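FOR IMMEDIATE RELEASE

Tedulwood Extends Table Care Automation Program to All Six Bookstore Cafés

Staff will set the standards for the work, agreement with Alel guarantees existing hours and positions

Tedulwood, the bookseller and café operator, will extend its Wei table care program to each of its six stores following a trial at the company's Beko location. The program will introduce automated help with one part of the café day: returning tables to order between visitors. Employees demonstrate the work with a hand-held gripper, at the same tables where they serve customers. Their demonstrations are then used by Alel, the company's technology partner, to prepare the robotic equipment that will later assist them.

The items handled are the ordinary contents of a reading table, among them mouse pads with wrist rests, framed prints and standing signs.
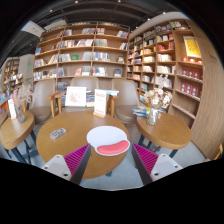

Summary of the Announcement

The Wei program covers table care only. Ordering, food preparation, the cash desk and all advice to book buyers remain with Tedulwood employees.

The company employs 163 people in its six stores. No position will be removed as a result of the program, and no employee's contracted hours will be reduced. These commitments are written into the agreement between Tedulwood and Alel and apply for its full term.

Demonstration sessions are paid at the employee's normal rate and take place within scheduled shifts. Taking part is voluntary. An employee who declines keeps the same duties as before and is not asked to give a reason.

Recordings made during the sessions are used for table care and for no other purpose. They may not be used to measure the speed or conduct of any individual.
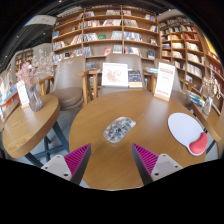 BEKO, 2021-02-10 — Tedulwood today confirmed that its bookstore café in Beko has completed the first stage of the Wei program, and that the remaining stores will join in turn during the year. Employees in Beko have recorded 3,040 demonstrations of table care tasks, including picking up a computer mouse, setting a pad square to the table edge and moving a sign back to its usual place.

The company began looking at table care after a staff survey in December. Employees were asked which duties most often drew them away from customers. Resetting tables was the most frequent answer in every store. Many respondents said that they valued a well-kept table and did not want the standard to slip, but that the work tended to pile up at the moments when visitors at the shelves were waiting for help.

"Our employees told us clearly where the pressure was," said a spokesperson for Tedulwood. "They also told us that they did not want a system chosen over their heads and delivered in a crate. The people who keep these tables in order know how they should look, and we asked them to teach that work themselves."

Tedulwood's reading tables are used in many ways over a single day. Visitors sit with a book, meet friends, or bring a computer and stay for the afternoon. The stores lend mouse pads and mice to those who wish to work, and these must be collected, wiped and set out again. Table signs carry café information and are often moved aside. Prints and dried flowers are part of the furnishing of each café and need careful handling.

According to Alel, this variety was the main reason for gathering demonstrations in a working store. "A table in a test room is arranged by engineers, and it looks like it," said a spokesperson for the company. "In a café the chairs are at an angle, the light is on the tabletop and somebody has put a phone next to the sign. We wanted the material to include all of that from the start."

The hand-held gripper was selected because it can be used with little preparation. New participants in Beko received an introduction of nearly 20 minutes before their first session. Employees work at their own pace and may stop at any time to attend to a visitor.
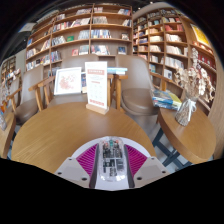 Experience from the first stage has already led to changes. Participants in Beko noted that each of them had a slightly different idea of where the sign should stand and which way a print should face. The team met, agreed on one arrangement for the round tables and wrote it down. The written standard will be offered to the other stores as a starting point, and each store may adapt it to its own furniture and layout.

Employees also asked for a list of objects that the equipment should leave alone. The list now includes glass vases, hot drinks and any personal belongings left by a visitor, such as phones and bags. Items of this kind will continue to be handled only by staff. Additions may be proposed by any employee and take effect once the store manager has passed them to Alel.

For those who take a regular part in the sessions, Tedulwood has created a new role, table care instructor. Instructors plan the sessions in their store, review the recordings with Alel and decide whether the results meet the store's standard. The role carries a pay supplement and is open to full-time and part-time employees alike. Two instructors from the Beko store will travel to the other locations to support colleagues through the opening weeks.

"I have worked in the café for years, and resetting tables was something you did while thinking about the next thing," said one of the Beko instructors. "Now I have to explain it. I had to work out why I pick the mouse up before I straighten the pad and why I do the sign last."

Robotic equipment will not be used during opening hours in the next stage. It will first be tried in the mornings, before the doors open, with an instructor present. A decision on use during opening hours will be made separately for each store, after employees there have been consulted. Visitors will be informed by notices at the entrance and in the café whenever demonstration sessions are in progress.

Tedulwood expects that time released from table care will go chiefly to the sales floor. Several stores have asked to bring back staffed recommendation hours — a service that was cut down when the cafés grew busier — and the company intends to approve these requests as the program reaches each location.

About Tedulwood

Tedulwood operates six bookstores with cafés, offering books for adults and children, magazines, and seating for reading and work.

About Alel

Alel develops robotic equipment and training methods for shops, cafés and other places open to the public.

Media Contact

Tedulwood Press Office, Beko. Interview requests and requests to visit a demonstration session should be made in writing to the press office.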